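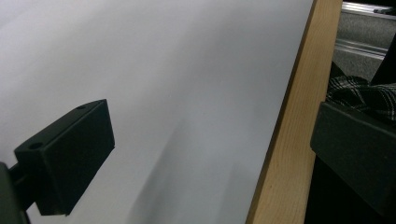 ## L'atelier de Lurau se met à l'huile !

On l'attendait depuis janvier, et voilà que l'atelier « liants et pigments » a enfin trouvé son rythme. Onze inscrits au premier rendez-vous, des tabliers déjà tachés au bout d'une demi-heure, et une odeur de noix et de lin qui est restée dans le couloir jusqu'au lendemain matin (les voisins de l'étage nous en ont parlé, plutôt gentiment).

C'est Sânziana Toma qui mène les séances. Elle a passé des années à restaurer des cadres et des panneaux peints chez Dumitrescu, et elle a cette façon de vous mettre une molette dans la main avant même que vous ayez posé votre sac. Au programme du mois : les huiles. Comment elles jaunissent, comment elles tirent, pourquoi deux flacons achetés le même jour ne donnent pas du tout le même blanc une fois étalés. On pensait en avoir pour une soirée, on y revient encore, et c'est tant mieux !

Le principe est simple. Chacun prépare un petit échantillon, l'étiquette, puis l'essaie avec un seul pigment, toujours le même, pour pouvoir comparer. On note la quantité, l'heure, la lumière. Brândușa Tănase tient le grand cahier et réclame les fiches avec une constance admirable - pensez à écrire lisiblement, elle vous en sera reconnaissante.

Ce qui nous a le plus surpris, c'est la couleur. Sur l'étagère, toutes les huiles se ressemblent un peu. Dans un tube étroit et transparent, devant un fond clair, on se met à voir des ambres, des reflets qui ondulent, des jaunes francs. Plusieurs d'entre nous ont passé un bon moment à simplement regarder.
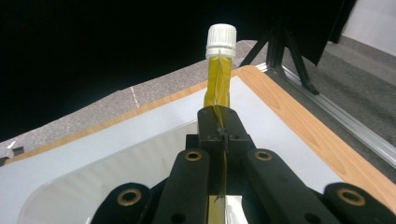

*Petit tube à capuchon blanc strié, liquide jaune d'aspect huileux.*

Côté fournitures, la commande passée chez Westska est arrivée : 500 étiquettes, de quoi tenir jusqu'à l'été, et un lot de pipettes graduées. Le papier préparé vient toujours de Plivside, en 280 grammes, et il boit beaucoup moins que celui de l'an dernier. L'ensemble nous a coûté 188 euros, réglés sur le budget des ateliers. Si vous avez chez vous de petits flacons propres avec leur bouchon, apportez-les, on en manque toujours.

À la prochaine séance, on passe aux mélanges avec résine, et Sânziana a promis une démonstration de glacis sur fond blanc. Venez avec des vêtements qui ne craignent rien, un chiffon de coton et, si possible, un vieux pinceau plat dont vous n'attendez plus grand-chose. Le début est fixé à 18 h 30, mais la salle ouvre dès 18 h pour celles et ceux qui veulent s'installer tranquillement ou relire leurs fiches.

Il reste quelques places, y compris pour les débutants complets : trois d'entre nous n'avaient jamais touché un pigment avant ce cycle et réclament déjà des séances plus longues ! Pour s'inscrire, un mot à Brândușa suffit, ou votre nom sur la feuille à l'entrée de l'atelier.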